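Felville Notes
Gathering Examples in Simulation: A Progress Report

It has been some time since this blog carried an entry on the learning project, and several readers have written to ask whether the work continues. It does. The present entry sets out how examples are being gathered, what has been set aside, and what remains to be decided before the end of the year.

Readers of the March entry will recall the purpose of the exercise. A learning system is to be taught a small number of handling tasks by being shown them, many times over, with the starting conditions altered between one showing and the next. Each showing is recorded from beginning to end and is referred to here as an example. An example contains the positions of the joints, the commands given to the gripper, and the views of the workspace at regular intervals. It also carries a short written label stating what the operator intended to do.

The first decision concerned where the examples should come from. After some weeks of comparison, it was resolved that the whole of the first set would be gathered in simulation. The reasons were practical. A simulated room can be put back to its starting state in a moment, and no block has to be retrieved from under a bench. The colour of a wall or the strength of a light can be altered without a ladder. The tool used for arranging the rooms is Skodell, and the recordings are stored and sorted in Vultico. Both have behaved well, although the export from one to the other still requires a step by hand that I would prefer to see removed.

The second decision concerned the length of a session. Steering a simulated arm is more tiring than it sounds, and the quality of the examples declines as the operator's attention does. Sessions are now limited to 60 minutes, with a rest before another is begun. Jeanie Geddes, who has recorded the greater part of the current set, proposed the limit after reviewing her own work and finding that the later examples contained a good deal of hesitation. I have since reviewed mine and reached the same view.

Hesitation deserves a further word. A learning system does not know that a pause was caused by an itchy nose. It treats the pause as part of the task, and may in time reproduce it. We therefore mark any example with a long pause, and it is held apart from the rest until two people have looked at it. Of the most recent batch, 66 examples were accepted without comment and three were held. One of the three was later restored – the pause had come before the first movement and could be trimmed.

Failed attempts are a separate matter. It was our early practice to delete them. That practice has ended. A dropped block followed by a successful second attempt is a useful thing for the system to see, provided that the label states plainly what took place. Failures with no recovery are kept in their own folder, and no decision has been made on their use.

The labels themselves have needed more care than expected. In the first weeks, each operator wrote in a personal style, and the same action might be called "pick", "grab" or "lift" depending on who was seated at the controls. A short list of permitted words is now in force. It is kept beside the workstation and may be added to only by agreement.
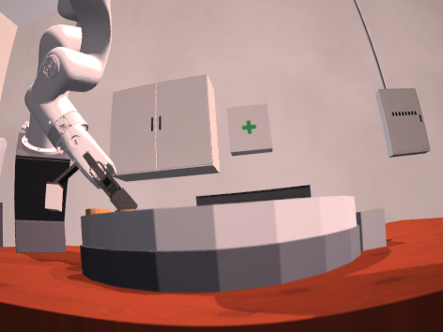 Posted by Lachlan Baird
October 26, 2020
Filed under: Robots, Learning, Work in Progress

The room now in use has a red-orange surface, a white arm on a pedestal and a round platform in two tiers, with orange-tan pieces placed by the rim. The cabinet, the first-aid box and the electrical box on the rear wall play no part in the task. Their purpose is to give the system something to disregard, a skill it will need in any real workshop.

The next room, which carries the working name Yen, will have a different layout and dimmer lighting. I had hoped to open it this month, but the labels in the present set must be checked first. Jeanie has asked that the permitted words be reviewed before any new recording begins, and I have agreed.

Comments remain open on this entry. Questions on storage and file formats are best left on the March entry, where the earlier replies can be found.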